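Handout 8: Looking at a teaching arm kit before you buy one

Module: Small Automation, spring block
Issued 2022-11-27

This handout goes with the session on choosing equipment. Last time we looked at what a small arm has to do. This time we look at one kit on offer, the Gestine arm sold by Tornudel, and work through how to judge whether it suits a teaching room. Read it before the session and bring your own copy of the score sheet from Handout 7.

## 1. What is being sold

Tornudel sells the Gestine in two forms. The first is a box of parts with a printed build guide. The second is the same arm, built and set up, with a day of training included. The price gap between the two is large, and a good part of the session will be spent on whether the built version is worth it.

In both cases you get:

- the arm itself, with servo joints and a two-finger gripper
- a driver board and cables
- the Purkico software, on a licence that runs for 3 years
- a parts list and a set of spare gripper screws

You don't get a table mount, a power strip, a computer or any task boards. The task boards used in our tests come from Cui, a separate supplier, and have to be ordered on their own.

Note the licence. After 3 years the arm will still move, but only through the low-level commands. The recording and playback screens stop working unless the licence is renewed. Anyone costing the kit over a longer period has to put the renewal in as a separate line.

## 2. The test task

All the kits on this module are judged on the same kind of job: pick up a block, carry it over a board, set it down in a marked spot, let go and move clear. It is a dull task, and it shows up most of the faults a cheap arm can have. A joint that sags will miss the spot. A gripper that closes unevenly will turn the block. A wrist with too much play will be all right on the way there and wrong at the end.

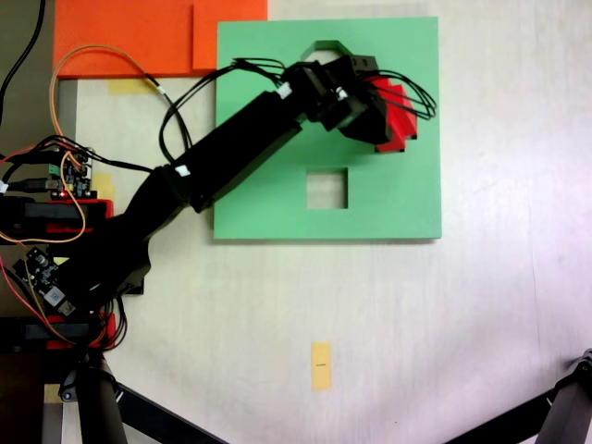

A comment sent in after the July run of this module makes a fair point: the task favours arms with stiff wrists and tells you very little about reach, so a buyer who wants to move things from one end of a bench to the other should not lean on it. The comment also asks for a second task with a longer carry. One has been added to the score sheet as an optional part. It carries no marks, but please try it if you have time.

For the main task we use one block and one board at a time. Each run is scored as follows.

| Stage | What counts as a pass |
|---|---|
| Pick | Block leaves its start spot without being dropped |
| Carry | Block does not touch the board before it should |
| Place | Block stays upright where it was put |
| Release | Fingers open and clear the block without shifting it |

A run that fails at any stage is stopped and written down as a fail at that stage. Do not nudge the block and carry on. If you do, the later stages can't be compared with anybody else's.

## 3. Results for the Gestine

We did 60 runs with the built version. Of those, 55 passed all the stages. The fails were all at the release stage. In each one the fingers opened, but one of them dragged on the block as the arm lifted away.

Tornudel's support desk was asked about this. Their answer was that the opening width in the default settings is small, to save time, and that it can be set wider in Purkico under the gripper menu. We have not repeated the full set with the wider setting, so treat the result as one for the kit as delivered. You will repeat part of it yourselves in the practical.

Points to take from this:

1. A pass rate on its own says little. Where the fails fall matters more to a buyer than how many there are.
2. A fault that goes away with a setting is still a cost. Somebody has to find it.
3. The supplier's default is what most customers will use. Score that first, and score the tuned version separately.

## 4. Holding an upright block

Blocks that are taller than they are wide are harder to place than they look. If the base lands slightly tilted, the block can rock when the fingers let go. It helps to grip in the same place each time and to bring the block down slowly over the last part of the move.

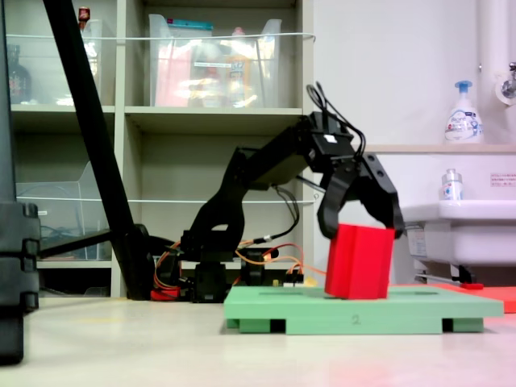 Grip force also comes into it. The Gestine has no force sensor in the fingers. What it has is a limit on the servo current, which does a similar job less exactly. Set the limit too low and a smooth block slips. Set it too high and the servo works hard the whole time it is holding, and gets warm. The build guide gives a starting value for plastic blocks and tells you to adjust from there.

For the practical, write down the value you end up with. Write down the block and the board as well. A grip setting with nothing next to it is no use to the next group.

When you compare the Gestine with a dearer arm, keep in mind that a current limit is normal at this price. Mark it as "adequate" on the sheet unless you find a reason not to. Save "poor" for a gripper that gives you no control over the force at all.

## 5. Setting up the work area

The build guide asks for a flat surface and clear space on all sides of the arm. It does not say what the surface should be, and the arm can be used on a bench or at floor level. What matters is that the base can't creep. Put a mark by the base before the first run and look at it again after the last one. If the base has moved, throw the set away and fix it down properly.

Cables are the weak point of the kit. They leave the top of the wrist in a loop, and the loop needs enough slack for the full turn of the joint. Too little and the plug pulls out in the middle of a move. Too much and it can catch on whatever stands next to the arm. The guide gives this one short paragraph, and it deserves a page.

Label each cable at both ends before you build. The connectors on the driver board are all the same shape, and swapping two of them will send the wrong joint moving when you first power up. It does no harm if the speed is turned down. At full speed it may.

Boards should be fixed or heavy enough to stay put. The Cui boards come flat or raised on feet. With the raised kind, measure the height of the top surface and enter it in Purkico before you record any positions. If you record first and change the height afterwards, every position has to be taught again.

## 6. Release and moving clear

This is the stage where the Gestine lost its marks, so it gets its own section and most of the time in the practical.

A clean release has the fingers opening fully first and the arm moving after that. In Purkico the two steps can be made to overlap, which shortens the cycle. Turn the overlap off for your first runs. Once you have a set with no fails, turn it on and see what changes.

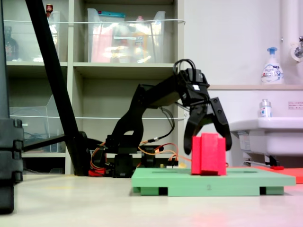
The direction of the move matters too. Lifting straight up along the line of the fingers is the safest way out. The software offers a shorter path that swings the wrist as it lifts, and with wide fingers that swing can bring a tip into the side of the block. You choose between the paths with a tick box on the playback screen. It is ticked for the short path when the software is first installed.

Record both steps on the sheet:

- opening width used
- overlap on or off
- straight or short path
- pass or fail, with the side the block moved to if it failed

## 7. Built or unbuilt?

There is no single right answer for this part, and the marks are for how you argue it. Some things to weigh up:

The unbuilt kit takes a patient pair of people a good while, and the wrist is the slow bit. Students who have built an arm tend to be much better at finding faults in it later. Against that, an arm built by beginners will not be as well lined up as one set up by the supplier, and the scores will suffer until it is.

The training day with the built version covers Purkico well and the hardware only lightly. You may be able to get the same from the manual and an afternoon of trying things out.

Repairs are the same for both. Tornudel sells single servos, gripper fingers and driver boards. It does not sell the wrist as a complete unit, so a damaged wrist means ordering the parts and building it again. A room that bought the built version may then find that it has to learn the build after all.

## 8. To do before the session

- Read the Purkico quick start, gripper and playback sections only.
- Fill in the top part of the score sheet.
- Write half a page on which version you would buy for a room shared by several classes, and what you would want in writing from the supplier first.
- Bring a pencil. The score sheets get reused.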